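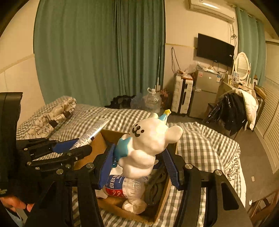

Bear in a light-blue party hat.

Jonside Home Audio Support – Community Tickets
Subject: Bedroom speaker drops out of group playback, always mid-album
Status: Resolved
Product: Cellero music server, Zallard network speakers
Opened by: Masaru Minami
Opened: 2022-11-20
Handled by: Dong-geon Kwak
Also on this ticket: Shigeru Tamura, Kazuhiro Tsuchiya

Original report (Masaru Minami)

Hi all! First off, I love this system. I moved my whole music collection onto Cellero last month and I've listened to more full albums since then than in the whole year before. So please read this as a report from a very happy user with one very stubborn speaker.

Setup: Cellero runs on a small computer in the hall closet, wired to the router. I have Zallard speakers in the kitchen and the bedroom, both on Wi-Fi, with a Sasaki access point in the hallway ceiling. Everything is on current firmware as far as the app tells me.

The problem: when I group the kitchen and the bedroom, the music plays perfectly on both, in sync, sounding wonderful. Then somewhere in the middle of an album the bedroom goes silent. The kitchen keeps playing. In the app the bedroom still shows as part of the group, volume slider and all, and the progress bar keeps moving. If I take it out of the group and put it back, it picks up in the right place and plays again for a good while. Then silence again.

What I've tried already:
- Restarted the speaker, the server and the access point, in that order and in the reverse order
- Moved the bedroom speaker from the windowsill to the dresser
- Renamed the speaker (I read somewhere that an apostrophe in the room name could cause trouble, and mine had one)
- Played the same album on the bedroom speaker alone. No dropout at all! I left it going all evening.

That last one is what gets me. Alone it's fine, grouped it isn't. Happy to run any test you like, I enjoy this stuff.

Reply (Dong-geon Kwak, support)

Hi Masaru, thanks for the great write-up, and for already testing the speaker by itself. That rules out a lot. If it plays alone all evening, the speaker hardware and the basic signal are probably in decent shape.

Group playback works differently. One speaker becomes the leader and passes the timing to the others. If a follower stops hearing the timing messages, it goes quiet on purpose instead of playing out of step. The app doesn't know this has happened, so it goes on showing the room as active. (We have that display problem on our list. It annoys me too.)

Could you do the following and report back?

1. In Cellero, open Rooms, hold your finger on the group name and choose Group details. Tell me which room is listed as leader.
2. Start an album with both rooms grouped. When the bedroom goes quiet, don't touch anything. Open Group details again and copy the line that says "last sync."
3. Go to Settings, Server, Logs and send the playback log. Please send it before you regroup, as regrouping starts a new log.
4. Let me know what lies between the hallway access point and the bedroom speaker. Mirrors, closets, water tanks, anything big.

Reply (Masaru Minami)

Done, and it was fun to see that details page. I had no idea it existed!

Leader: Kitchen.

Last sync, copied right after the bedroom went quiet:

Kitchen: ok
Bedroom: stale, waiting for leader

I sent the log through the upload page. Between the hallway and the bedroom there's an ordinary inside wall and the door, nothing heavy. No mirror. The dresser is against the far wall.

I also timed it over the evening. Each time I regrouped, the dropout came back at what felt like the same interval. It doesn't matter which album. I tried piano, I tried a very loud live recording, I tried an audiobook. Same thing.

Note (Dong-geon Kwak)

The log is very clear. The server never stops sending audio to the bedroom. The timing messages from the kitchen stop arriving there, all at once, with no slow fade before it. That's not how weak signal looks. With weak signal I'd expect a few late messages, a recovery, more late ones. This is more like a tap being shut.

And Masaru is right about the interval, it's regular. Regular means a timer somewhere. I'm asking Shigeru to look, he knows the Sasaki access points far better than I do.

Reply (Shigeru Tamura, network team)

Hello Masaru, lovely puzzle. I have a strong suspicion, and you can check it from your couch.

Group timing goes out as multicast, meaning one message addressed to every speaker that has asked to hear it. Access points like yours keep a list of who has asked. Every so often something on the network has to say "who still wants this?" and the speakers answer. If that question is never sent, the list runs out and the access point stops passing the messages along. Speakers playing alone don't use multicast, so they never notice.

Please look at two settings:

In the Sasaki app, under Wireless, Advanced, look for "Multicast filtering." Is it on?

On your router, under LAN or IPTV (makers hide it in different places), look for "IGMP querier" or "IGMP proxy." Is either one on?

Don't change anything yet, just tell me what you find. I'd like to know the starting point.

Reply (Masaru Minami)

Multicast filtering: on. I don't remember turning it on, but I did run the "optimize my network" button when I installed the access point. Might that have done it?

Router: IGMP proxy is off. I can't find anything called querier.

So if I follow, the access point is waiting for a question that never comes, and then it clears the list? That's so neat. Annoying, but neat.

Reply (Shigeru Tamura)

You follow perfectly. And yes, the optimize button turns filtering on. It's a sensible setting in a large office with a proper switch asking the questions. At home, with a basic router, it can cause just what you're seeing.

Easiest fix: turn Multicast filtering off, save, and wait about two minutes for the access point to come back. Then power the speakers off and on so they join again fresh.

Please turn off only that setting. If you change the channel at the same time we won't know which one helped.

Reply (Masaru Minami)

Turned it off, restarted both speakers, grouped them, pressed play on the longest thing I own.

It's still going! I've been walking back and forth between the kitchen and the bedroom all evening like a kid on a holiday. Well past the point where it used to quit. I'm going to leave it on low overnight and report in the morning.

Follow-up (Masaru Minami)

Bad news, sort of. The old dropout is gone. I checked the log this morning and there isn't one "stale" line in it. But now there's a new, much smaller thing: a tiny skip in the bedroom now and then, less than a blink, and only there. It never goes silent and I never have to regroup. I could live with it, but you two have been so good at this that I want to see it through.

Reply (Dong-geon Kwak)

No, that's good news! This one does look like plain signal trouble, and the old fault was probably covering it up. In the new log I can see late timing messages for the bedroom, in short bursts, each followed by a clean recovery.

Have a look at where the speaker sits. You mentioned the dresser on the far wall. If it's low down, or pushed into a corner, or has the bed between it and the door, try raising it and moving it toward the door side. Mattresses with metal springs are surprisingly good at getting in the way. Leave a bit of open space behind the speaker too, as the Zallard antenna runs along the back panel.

Reply (Masaru Minami)

It was on the bottom shelf of the dresser, with the whole bed between it and the door. I didn't even think of that as "something big" when you asked, sorry!

I've moved it to a wall shelf next to the door, higher than the bed, with a hand's width of space behind it. It sounds better up there as well. The bass used to hum along with the dresser drawers and I'd stopped noticing.
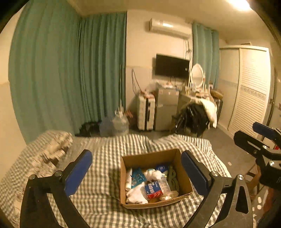 Results after the move

Masaru ran grouped playback for five days with the speaker in its new spot and sent the log at the end of each one. Summary from the logs (Dong-geon Kwak):

- Stale entries: none
- Late timing messages: a handful on the first evening, while the microwave was in use, then none
- Regrouping needed: never
- Leader room: Kitchen throughout

Comment (Kazuhiro Tsuchiya, community member)

Jumping in to say thank you to everyone here. I have the same access point and the same trouble, only with my den and garage. I'd blamed the garage speaker and was ready to send it back. Turned Multicast filtering off last night and it has been solid ever since. One difference for anyone searching: in my version of the Sasaki app the setting sits under Network, Efficiency, and it's called "Limit group traffic." Same switch, different label.

Reply (Shigeru Tamura)

Thank you, Kazuhiro, that's really useful. The label changed between app versions. I've added both names to the help article.

For anyone who would like to keep filtering on, say with TV boxes on the same network, the other way is to turn on a querier on the router or on a managed switch. Only one device on the network needs to do it. If your router offers IGMP proxy only, that isn't always the same thing, so test with a long album before you trust it.

Last message (Masaru Minami)

Please go ahead and close this. Music in both rooms, start to finish, every time! I had the audiobook following me from the dishes to bed last night and got through three chapters without missing a word. If you ever want someone to test the fix for the group display in the app – the one that shows a silent room as playing – put me on the list.

Closing note (Dong-geon Kwak)

Closed as resolved. Cause: multicast filtering on the access point with no querier on the network, plus a low speaker position behind the bed. The display fault in Group details has its own ticket now, and Masaru has been added as a tester.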